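Gripper trials start up again at Plunen lab

Posted January, 4:15 pm

Testing is back on at the Plunen lab, where staff are putting two grippers up against each other on the same arm. One comes from Vetalon, the other is a home-built design the team calls Lemance. Both get the same bin, same objects, same controller settings.

The plan is 145 picks per gripper. The Vetalon unit went first and was at 37 by lunch, with the rest to follow this week. Lemance goes on after that, once the cables are re-routed.

"We wanted stuff that gives a gripper trouble," said Senga Laing, who runs the trials. "Round things, floppy things, things with a handle. Boxes are easy. We did boxes last year." 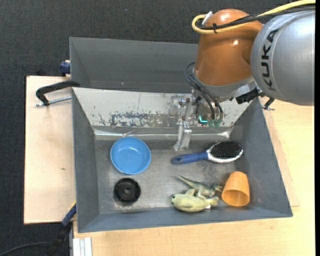

The KUKA arm over the test bin, with brush, bowl, cup and toys. Photo: Erick Swai

Each pick is scored by hand. Object has to leave the bin and stay held for 10 seconds, anything less is a miss. Musyoka Temba keeps the score sheet and says the early numbers dont mean much yet. Objects get re-scattered between rounds, so one bad layout can drag a whole batch down.

Camera placement is still being argued over. Cường Triệu wants a second view from lower down for the flat objects, which he says get lost against the metal floor. Laing would like to keep one camera till both grippers are done, then change it. No decision at time of writing.

Controller software is the Tanui build from last fall. An update is out but wont be installed mid-trial. Speed is capped at 38 percent for both grippers, same as in the box tests.

Results will go up on the lab page when the second set is finsihed. Veronica Onu is taking questions from other groups who want to send in objects. Nothing wet, nothing made of glass, and please put your name on it if you want it back.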